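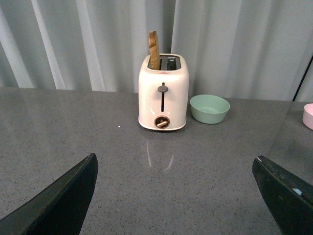 Photo: Plusside

Akirine adds evening hypnotherapy groups for poor sleepers

Akirine, a hypnotherapy practice on the second floor of the Başaran building, will start evening group sessions for people who have trouble sleeping. The first group meets on 18th September.

Each course runs for eight weeks, with one session a week. Groups are limited to nine people. The fee is $115 for the full course, payable at the first meeting, and includes the recordings used for practice at home.

The sessions will be led by Serpil Öztürkmen, who has worked at the practice for six years. She ran a trial group in March and said most of those who signed up had already tried changing their bedtime or giving up coffee.

"People come in wanting to be knocked out," Öztürkmen said. "We spend the first evening on breathing and on what they do in the hour before bed. The hypnosis starts in week two."

A session lasts 46 minutes. Participants sit in reclining chairs and stay dressed, and are asked not to drive for a short time afterward if they feel drowsy. Anyone being treated for epilepsy or psychosis should speak to a doctor before booking.

More than 38 people have asked to join, according to Hülya Ekinci, who handles bookings. A second group will open later in the fall if a room can be found. The practice currently shares its larger room with Kolteo, a yoga studio, and has it only two evenings a week.

Bookings can be made by phone or at the front desk. Existing clients may move an individual appointment into the group and pay the difference.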